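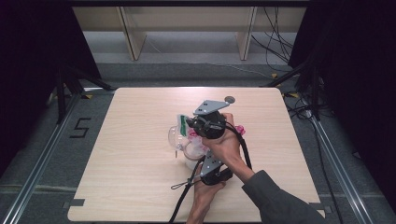 Is birch-look furniture worth the money?
Prorkthorpe Home Forum > Furniture and Floors

tansy_lane
27/08/2023
Looking at a square table from Horgan for the kitchen. Pale wood, birch-type grain, $300. The listing says "solid build" four times and never says solid wood. Am I wrong to smell a rat?

OldMitre
You're not wrong. "Solid build" means the legs stay on. Ask what the top is made of, and if they won't tell you in one word, walk away.

pepperbox14
Disagree. I've had a Horgan for 14 months with two kids and it still looks fine. People get snobby about veneer. A good veneer on a flat core moves less than cheap solid boards.

OldMitre
14 months is nothing. Come back when someone leaves a wet pan lid on it overnight.

pepperbox14
Someone did, in June. Wiped it off. No ring.

gravelpit
What finish though? That matters more than the wood in my book. Pale tops show tea, turmeric and ballpoint, and I don't believe any label that says stain-proof. The Brokico oil everybody pushes on here did nothing for mine except make it sticky for a week.

tansy_lane
Store says "protective coating." That's all I could get out of them.

gravelpit
So, varnish, maybe. Or hope.

quiltandco
Check the Sorkisach outlet before you spend $300. I paid $100 for a returned one with a scratch underneath. Take a flashlight and look at the end grain - if the lines on top don't carry on over the edge, it's veneer.

OldMitre
Good test, but some makers put a matching strip on the edge. Look underneath too.

tansy_lane
OK, going to the outlet next weekend with a flashlight. Not promising to buy anything.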